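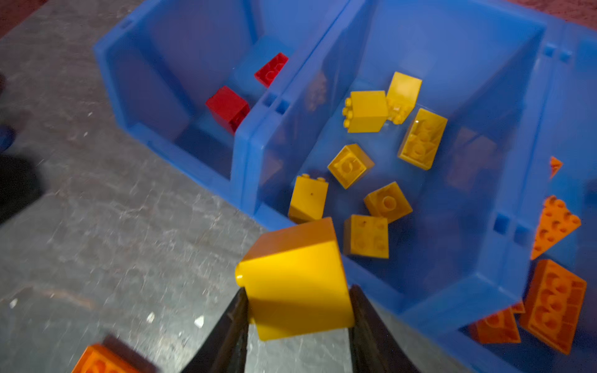
Blue bin, two red bricks, grey floor.

I've been reading a lot about decluttering this month, mostly against my will. It's January 2019 and you can't open a paper or a group chat without somebody folding something into thirds. My cousin Theda Buschmann has done her whole flat. My neighbour Urszula Jasińska has done hers and moved on to her mother's. I'm told I will feel lighter. I weigh the same.

Let me say up front that I'm not in favour of mess. I like knowing where the scissors are. What I don't buy is the idea that a tidy house is a kind of moral progress, or that you can get there by spending money on boxes.

Start with the boxes. Every article I read says to own less, and then halfway down there's a bit about containers. Theda bought a set of drawer inserts from a shop called Oselum. They're nice enough, a sort of off-white. They cost her more than $30 for what is basically a tray with walls. She then had to buy a second set, as the first didn't fit the drawer, and the first set now lives in a cupboard inside a third container she already had. I asked her whether the trays sparked joy and she changed the subject.

Then there are the apps. A woman I used to work with, Eun-ji Ryu, put me on to one called Urby. You photograph everything you own, give it a category, and it nags you about the things you haven't touched. I lasted two evenings. I got through the kitchen and part of the hall cupboard and ended up with 328 entries, a good share of them lids. The app wanted to know when I had last used each lid. I don't know when I last used a lid. I use them when there's something that wants covering.

Eun-ji has 900 items in hers and says it's changed her life. I asked how, and she said she's much more aware of what she has. Fair enough. But she's spent weeks of evenings becoming aware of it, and she still has all 900 things. As far as I can tell, she has the same house plus a second copy of it on her phone.

What bothers me most is the test they give you. Keep it if you love it, chuck it if you don't. I don't love my plunger. I don't love the tax returns or the spare fuses or the ugly brown coat I wear to take the bins out. Nearly everything useful in my place would fail. Meanwhile I have a great deal of warm feeling for a box of cassettes I can't play, and by the rules those stay.

I'll also say that chucking things is easier for some people than others. If you can replace a drill any Saturday you like, of course you can let the drill go. My friend Walid Chamoun grew up in a house where you kept jars, string, offcuts, the lot. His parents weren't hoarders. They'd been short before and expected to be short again. He has a shed you can hardly get into, and in the past year I've borrowed from it a tap washer, a car jack and most of a fence. If Walid ever gets lighter I'm in trouble.

And where does it all go? The op shop near me has put up a sign asking people to please stop leaving bags at the door after hours. I walked past on Sunday and there was a bread maker sitting out in the drizzle. Somebody's cupboard is lovely now, I suppose.

To be fair – and I'm trying – there was one bit of advice I kept. It was to put things down near where you use them, and not where you think they ought to live. So the scissors have moved to the kitchen bench, the good torch hangs by the back door and the stamps are in with the cutlery. It looks a bit odd. It took me ten minutes and I didn't have to thank anything for its service.

Theda is coming over in February and has offered to "have a go" at my linen cupboard. I've said we'll see. I've got sheets in there that fit a bed I sold years ago, and I know perfectly well I should get rid of them, but they make very good drop cloths and I still haven't painted the laundry.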